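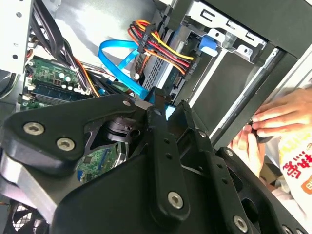
Bench Technician, Desktop Refurbishment — Hodonance, Flunwood site

Hodonance takes in retired office desktops, tests them, and strips or rebuilds them for resale. The Flunwood bench has 2 openings, 24 hours a week each. Shifts start at 7 a.m. The contract runs through December and may be extended.

Duties
Open tower cases and disconnect SATA data and power cables.
Release drives from the cage and log serial numbers in Skavley, our inventory system.
Pull memory, heatsinks and processors, and inspect sockets under magnification.
Reroute and tie cable bundles before a case is closed.

Requirements
One year of hands-on PC repair, paid or unpaid. Able to lift a full tower to bench height. Able to follow a written teardown sheet without skipping steps. Certification is not required.

Bench test
Applicants complete a teardown at the bench. Work is checked for bent socket pins, memory slot latches left in the wrong position, and damaged cable connectors. Speed is not scored.
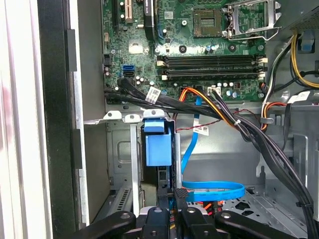
Jairo Sánchez asked whether applicants may bring their own drivers and wrist strap. Drivers, yes. Wrist straps are issued at the bench and must be the ones used.

To apply, send a one-page work history to the Hodonance front desk, 117 Cabrera Street, Flunwood. Put "Bench" on the envelope.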